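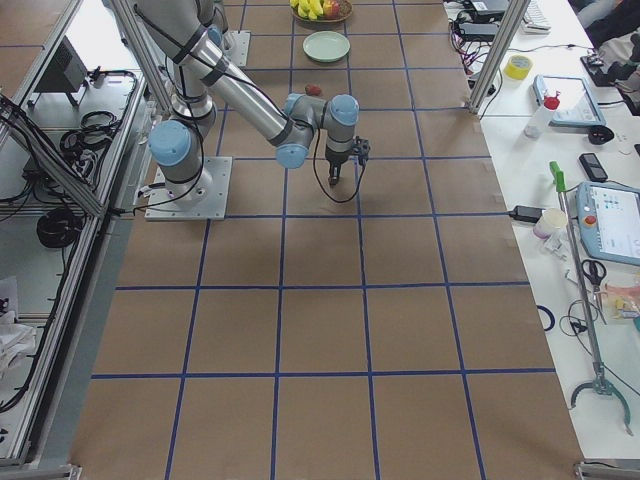 2 min read

Dristosard FM is giving over a whole evening in February to the accordion, and has so far received only one letter of complaint.

The Long Squeeze, presented by Nataša Begović, runs for 3 hours and follows the instrument from village weddings to the bandstands, dance halls and hotel lobbies where most listeners will have tried to talk over it. Begović, who played in a touring folk group for ten years before moving into radio, has picked 40 recordings, and says she had to be stopped at that.

The first hour belongs to Blagoje Ristić, whose waltz Gindden was the closing number at every dance along the coast for long enough that people still reach for their coats when they hear it. Ristić recorded it in a single take, having paid for a single take. The original has been cleaned up for broadcast, though his cough before the second verse has been left in at the family's request. 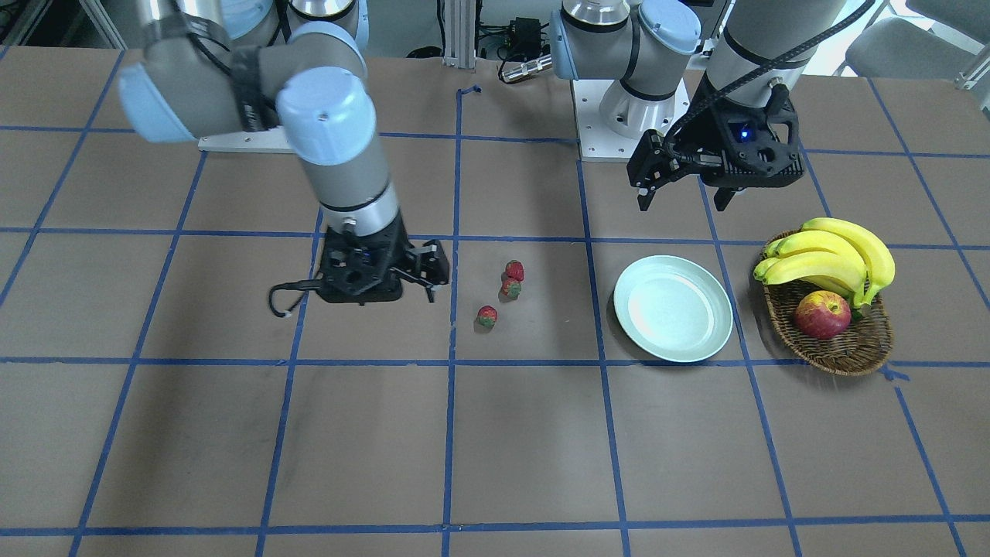 After the eight o'clock news the programme turns to married duo Ognjen and Vesela Perić, who have been playing together for 50 years and disagree on air about which of them came up with the tune for Asent. Both give full and detailed accounts. Begović lets each of them finish, then plays the record, on which the credit goes to the label's owner.

The last hour is live from the station's own studio, where Tihomir Grgić and his quartet will perform a new suite in four parts. Grgić describes it as "cheerful, for me". It calls for two accordions, a double bass and a clarinet, and the slow movement is dedicated to his old teacher, Mrs Vlachou, who once advised him to take up the drums.

Listeners can send in requests up to noon on the day. The station asks that they be for the accordion. Last year's evening, on the harp, drew a surprising number of calls for brass bands, and one for the football results.

The Long Squeeze starts at 7pm and will be repeated overnight, for those who find that sort of thing helps.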